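Mon 3 December

Home by half past six for once, with a pot of tea and my feet on the radiator, so I'm going to write this up properly before it all runs together in my head. I spent the whole day with the bathroom cell again, the one I look after for the Lilby project, and I think (whisper it) that I'm starting to get the measure of it.

First job this morning was the gripper settings. Somebody had left the closing force at 90 over the weekend, which is far too much for anything small, and I brought it down to 67 and wrote the change on the sheet by my desk, because I know perfectly well that I shan't remember it by Thursday. Then I went through the joint limits one at a time. It's dull work, but I do rather like it – a bit like checking all the windows before you go away on holiday. The elbow limit was still the old one from April, when the arm stood in a different spot altogether, so I changed that as well, reloaded the whole cell in Joltari and made myself some toast while it thought about things.

After the toast I set the arm going over by the toilet with the little red pot in its fingers, and had a long look at the reach.

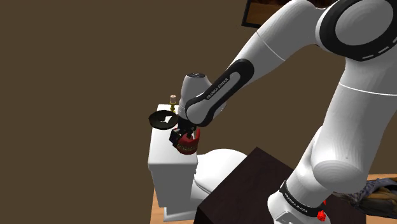 The base is what I've been fretting over all week. When I first laid the cell out I put it where it looked tidy, and tidy is a poor way to choose a spot for a robot. It wants room for the elbow to swing, and it wants to come at the cistern without folding itself up like a deckchair, and there's that big dark box to think about too. I tried shifting the base in the file a little at a time, first towards the wall and then away again, and ran the same move after each shift. By eleven I had 19 runs in the log and a stiff neck. The place I've settled on is hardly any distance from where I began, which made me laugh out loud in an empty office, but the wrist has more room to turn now and I'm happier with it.

Lunch was leek soup from the flask. It rained the whole time so I didn't get my walk, and I read half a chapter of my library book instead and couldn't tell you a word of it.

The afternoon went on the fingers. I'd had a message from the people at Zarnum, very polite, asking whether the contact shapes on the gripper matched the ones you can see, and I had to write back and say I wasn't sure. It's an easy thing to let slip. You've got the finger as it's drawn, holes and all, and then the plain block the simulator uses to work out what is touching what, and if the two drift apart even slightly you get things that seem to be held by thin air. So I brought the view right down close over the gripper and went round it bit by bit.
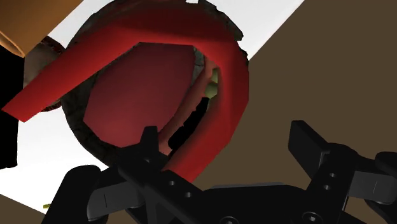
I found the left finger's block was sitting a hair too far forward, and the right one was fine. I moved the left one back, saved it under a new name in case I'd made matters worse, and set off a long batch to run while I tidied up my notes. It had got to 77 by the time I put my coat on. I didn't stay to look at the results, and I'm quite proud of that, as I'd normally have hung about until seven and missed the good bus.

Still to do: the friction numbers for the finger pads, which I copied across from the Aoun cell ages ago and have never looked at since, and a proper home position so the arm doesn't start each run from wherever it pleases. I must answer Zarnum too, now that I've got something to tell them. And ring about the boiler, which is making that noise again. The tea's gone cold while I've been writing, so I'll put the kettle back on and then go up.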